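4.3 Clearing and wiping down the Brindum table

The Brindum top is solid wood with an open grain. Knots and small dark holes are part of the surface and are not covered by the warranty. Wipe the table after each use and oil it every January.

1. Take off bottles, cups and cloths before wiping. Check first that bottle caps are closed.

2. Shake crumbs off the cloths away from the table. Set aside any cloth with colored edging and wash it separately the first time.

A table waiting to be cleared, with a bottle on its side, an upside-down cup and cloths left on the wood:

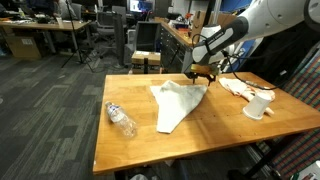
3. Mix 16 ml of Tretar soap with 500 ml of lukewarm water. Dip a clean cloth and wring it out well.

4. Wipe along the grain, from the far edge toward you. Go over the knots twice.

5. Dry the top with a second cloth. Wait 44 minutes before putting anything back.

CAUTION: Do not leave a damp cloth bunched up on the wood overnight. It can leave a gray mark that has to be sanded out.

NOTE: Cups stored rim down can trap moisture. Dry the rim first or use a Valente mat.

Replacement soap is part no. 1692. For marks that do not wipe off, see section 4.4, Light sanding.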